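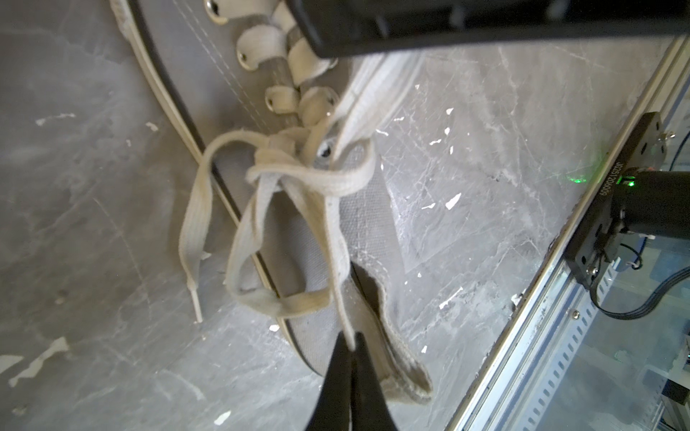 How do you get dingy shoelaces clean again?

Take them out and soak them in a bowl of hot water with a spoonful of oxygen bleach for 45 minutes, then rub them between your fingers with a little dish soap. I used to toss mine in the washer loose (big mistake, they came out in one giant knot!). Now they go in a mesh bag with the towels. Rinse until the water runs clear and hang them over the shower rod overnight. My neighbor Shuzhen swears by an old toothbrush for the plastic tips, and I've started doing that too.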